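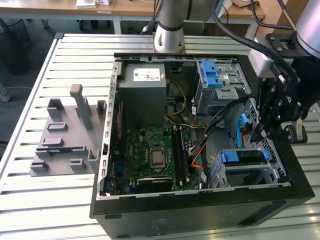
**Figure 1.** Desktop tower with the side panel removed, showing the power supply and motherboard.

## 4. What the Reunion Single Is For

The previous section dealt with how pop groups break up, a process that usually involves a press release with the word "hiatus" in it. We turn now to how they come back. The literature has treated the reunion mainly as a money matter, and there is money in it. But if money were the whole story, groups would skip the new single and go straight to the arena, where the audience is waiting to hear the old ones. Most of the groups in our sample recorded something new anyway. We wanted to know why, and what listeners did with it once they had it.

### 4.1 Material

We coded 208 reunion singles released by vocal groups whose members do not, as a rule, play instruments on stage. A single counted as a reunion single if the group had released nothing for at least two years and had said, in public, that it was finished. The second condition removed a good many candidates. Groups are shy of the word "finished," and several preferred "resting," "growing," or, in one case, "becoming."

Each song was coded by two listeners working separately. They noted the tempo, the subject of the lyric, the order in which members sing, and whether the spoken part, if there was one, referred to the passage of time. Disagreements were settled by playing the song again, a method both coders came to regard as a punishment. We also read fan comments on each release from the Clultico message boards, which have outlived most of the groups discussed on them.

### 4.2 Lyrics About Being Back

The most common subject is the group itself. The singer may address a lover who left and returned, but the lover is seldom given any features, and it takes little effort to hear the song as a message to the ticket-buying public. Phrases such as "still here" and "like we never left" turn up so often that the coders asked for a separate column. We gave them one, and it filled up quickly.

Eswood's comeback is a useful case. The group had parted on poor terms, and its reunion single is a brisk song about forgiveness in which no two members share a line until the last chorus. Fans on the boards noticed this within an hour of release. Some took it as proof that the parts had been recorded in different cities. Others heard it as a story told through the arrangement, with the voices finding each other at the end. Both readings can be true, and we suspect that the producer was happy to be credited with the second.

### 4.3 Who Sings First

In a group's early years the opening verse tends to go to the strongest voice, or to whoever the label believes is the strongest voice. In reunion singles the opening verse goes more often to the member whose solo career did best. This was the clearest pattern in our material. It held even where that member had been known, during the first run, chiefly for dancing.

Bellamy went the other way and gave the first verse to the member who had spent the gap teaching school music. The song sold poorly. It is also the one that fans in our sample still argue over most warmly, and the boards hold a thread on her opening line that has been active for 10 years. We do not offer this as marketing advice.

### 4.4 The Missing Member

A group that returns one short has to decide what to do with the empty part. Three approaches appear in the sample. The part can be shared out, it can be dropped, or it can be handed to the crowd, who know it already and charge nothing. Lukora chose the last of these for its tour, and then wrote a reunion single with a gap in the bridge where a voice would normally go. At 80 beats per minute the gap is long enough to be uncomfortable. Reviewers called it brave. On the boards, several listeners asked whether their copy was faulty.

The gap was later explained in interviews as a tribute. Fans had by then filled it themselves, with a line lifted from an old album track, and it is this version that audiences sing. The group has stopped leaving the gap silent and now points the microphones outward.

### 4.5 Limits

The sample leans toward groups with English lyrics and toward those whose fans write things down. Groups that reunited to general indifference are underrepresented, since indifference leaves few comments to read. We have also relied on stated break-ups, and a stated break-up is a kind of performance too. The next section looks at the farewell tour, including those farewell tours that were followed by another.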